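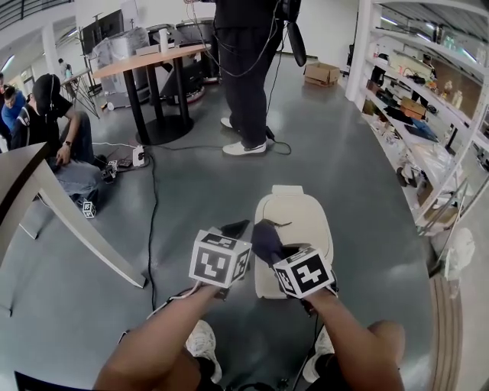
I love a painted garage floor. I put mine in the December before last, after years of sweeping concrete dust off the same patch, and I still get a little thrill when I open the door and see it shining! People ask me how I keep it looking good, so I've finally written it all down.

## Everyday care

Sweep with a soft push broom or, even better, a wide microfiber dust mop. Stiff bristles leave fine swirls that you'll only notice when the sun comes in low (and then you'll notice nothing else). Grit by the car door is the real enemy, so do that strip more often than the rest.

For washing, I use warm water and a splash of clear ammonia. Half a cup to a gallon is plenty. **Never mix it with bleach**, and rinse out the bucket if you aren't sure what was in it last. Leave the door up while you work.

Skip these:

- soap-based cleaners, which dry to a haze
- vinegar or anything citrus, which dulls the shine over time
- steel wool
- scouring powder, even the "gentle" kind

## Tire marks

Oh, these used to drive me up the wall. Squirt on some concrete degreaser, let it sit for 6 minutes, and scrub with a nylon brush. Stubborn ones get a second round. My neighbor Sepehr Farahani parks on two strips of old carpet, pile side down, and his floor looks brand new, so I've copied him shamelessly.

## Rust rings

Paint cans, bike stands, the feet of a metal shelf... anything steel that sits in a puddle will leave a ring. Wipe it the same day with plain dish soap on a soft sponge, then rinse twice so the soap doesn't film over. Afterward, put felt or rubber pads under the feet. I cut mine from a worn-out yoga mat and had enough left over for the whole workbench.

## Chips and scratches

Small chips are so satisfying to fix! Rough up the spot with 500-grit paper, vacuum, wipe with denatured alcohol, and let it dry all the way. Mix only a spoonful of touch-up epoxy and dab it on with a foam brush in 2 thin coats. Check the can for the lowest temperature it will cure at. I tried it one chilly evening and it stayed tacky for days.

## Winter

Road salt dries to a white crust that laughs at a broom. Hose it toward the drain, or use a floor squeegee if you don't have one. Mine is a big wide Selleck that used to belong to my aunt, and I'd be lost without it. Wet epoxy is slick, so keep a rubber-backed mat by the house door and wear shoes with some tread.

Next on my list is the laundry room floor, as soon as I can talk someone into helping me move the dryer.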